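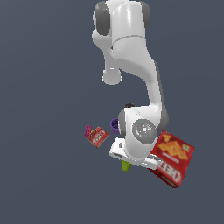 So I finally caved and paid for the simulator. The Tovetti one, the tabletop pick and place kit that everybody in my feed was going on about back in November. Been at it most evenings for a couple weeks now. Quick notes before I forget, will tidy up later (won't).

First the boring part. It's a download plus a license key, runs on your own machine, no cloud stuff unless you pay extra. Install was fine on my desktop. On the laptop it was a pain - driver complaints, then a black window, then a restart, then fine. No idea what fixed it. The installer says it needs 12 GB free and it means it, mine quit halfway and left a pile of temp files I had to go dig out by hand.

You get one arm, the white one, with a two finger gripper. You get a pack of grocery-type objects. You get a plain gray ground to put them on. And thats it for the basic tier. There are room scenes in the bigger package, kitchens and such, but I'm not paying for kitchens yet. Plain gray is ok for what I want and it renders quick.

What I want, by the way, is to practice writing grasp code without buying an arm. Had a quote for a real one from Fletton last year and closed the tab pretty fast.

Spent the first evening just moving the camera. Default view is from overhead and the arm gets in its own way a lot. You line up on something small and then the wrist is sitting right on top of it and you can't see a thing. You can save other views - menu is under Scene, not under View, took me forever - and I'd do that before anything else.

Then objects. Big red cracker box, small red box like the gelatin dessert kind, purple cup, a can, a couple smaller bits. Sizes feel believable next to each other. The cracker box is huge compared to the rest and the first thing I learned is to put it off to the side, out of the way of everything. My starting layout had it too close in and I kept planning paths around it for no reason.

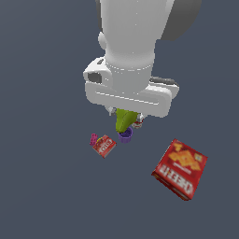
Green thing in the gripper, right over the purple cup.

The green one gave me the most trouble. Curvy, tapers at one end, so where the fingers close matters a lot more than it does on a box. The grasp planner that comes with the kit gives you a list of candidate grips with a score on each. For boxes I just take the top score and move on. For curvy stuff the top score was often not the one I'd have picked, and I ended up writing a small filter of my own. Nothing fancy. Throws out anything too near the thin end.

My log says 1193 attempts so far over all objects, all kinds of settings, so don't read anything into it as a success rate. Half of those are me running the same bad script overnight with the gripper opening width set wrong. It happily did that until morning. A warning would of been nice.

Speed is good. With the window open it's smooth enough, with the window closed it flies. I could queue a batch, go make dinner, come back and it's all there in one folder with a spreadsheet and stills. The stills are handy, I flip through them way more than the spreadsheet.

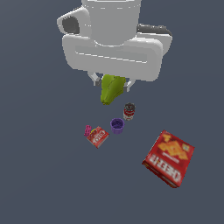

Yellow-green one held up over the can, cup further down.

Things I like:
Reset is instant. Press R, everything back where it was.
Scene files are plain text. Copy, change two numbers, done.
The objects are easy to tell apart even when I shrink the window way down. Strong colors.
Python side is clean, didn't need to learn some weird new thing.

Things I don't:
The manual. Oh boy. Whole chapters are for the last version and the screenshots don't match.
Shadows are really faint so judging height by eye is rough. I went with the numbers readout instead.
Contact settings are buried and the names mean nothing to me. There's one called "slack" and one called "give" and I still couldn't tell you the diffrence.
No undo in the scene editor. None. Save often.
License is for 2 machines and moving it to a third means emailing them.

Support - I wrote in twice. First answer came next morning and was useful. Second one I'm still waiting on, it's about the slack/give thing.

I also tried the Brenania trial for a weekend to compare. Prettier, slower, and the free objects are all cubes and cylinders. Good if you're making videos I guess. There is a Konstantinidis add-on that's meant to bring better gripper models into either one but it wanted a newer version than I have so, another time.

Would I pay again? At the hobby price yeah, probably. At the full price no, not with that manual. If you already know this kind of software you'll be picking things up the first night. If you don't, plan on a slow first week and lots of forum reading. Thread 2171 on their board has the working laptop steps, wish I'd found it sooner.

Next up is stacking, can on the cracker box to start with. Then maybe sorting by color if I get the camera part going. Will post the filter script once I've cleaned out the swearing in the comments.

Posted 22/01/2023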